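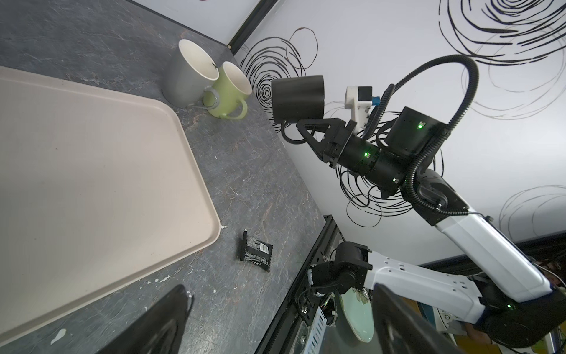
Ashley Wragg

White drips on gray countertop next to the coffee tray, what takes them off?

We have a coffee corner at one end of the kitchen counter. It's a gray top with dark streaks and pale flecks, and I was told when we moved in that it's stone, but I have no paperwork for it. There's a big beige plastic tray, and the mugs stand at the back against the wall.

My problem is the white marks. There's a splotch right by the edge of the tray and another drip mark further along, just outside the rim. I think they're creamer but they could be from the descaler I used in April. A damp cloth does nothing. I don't want to go at it with anything rough until I know what I'm doing.

The tray also has smudges and small dark specks that stay put after a normal wash. It's a Sodholm, 18 inches on the long side, and it's too big to lie flat in my sink. Is it worth cleaning or should I replace it? I'd like to keep the cost down.

Nida

Find out which kind of mark it is first. Put a cloth soaked in warm water on the spot, leave it for 9 minutes, then wipe. Creamer is mostly sugar and fat, so if that's what you have it will go soft and you'll feel it drag under the cloth. Add a drop of dish soap and go over it again, then rinse with plain water and dry it.

If it's hard and a little raised after that, hold a plastic scraper or an old store card almost flat and push gently from the side. Don't use a metal blade.

If the spot is completely smooth to the touch and only looks lighter than the rest, it may be an etch. Descaler is acid and it will do that to marble and some other stones. Soap won't fix an etch. You would need a polishing powder made for your type of stone, and I'd have somebody look at the counter before buying one. Please don't try vinegar or lemon on it, even though half the internet will tell you to.

For the tray, mix baking soda and water to a paste, leave it on the specks for a while and rub with a soft cloth. Do one half at a time if it won't fit in the sink. I have an old plastic tray that looked worse and I still use it.

Ansari

just get a new tray, mine cost next to nothing. throw out the wrapper while you're at it

Mesadano

Agree with Nida on the soak. One thing to add, try it on the smaller mark first.

Also the tray only helps if the pouring happens over it. Your mugs are behind it on the bare counter, so anything that drips on the way back lands on the stone. I turned my tray 90 degrees so the short side faces me and there's room for the mugs on it. Stirrers go on a saucer, also on the tray. I still get drips but they land on plastic and I wipe them up at night.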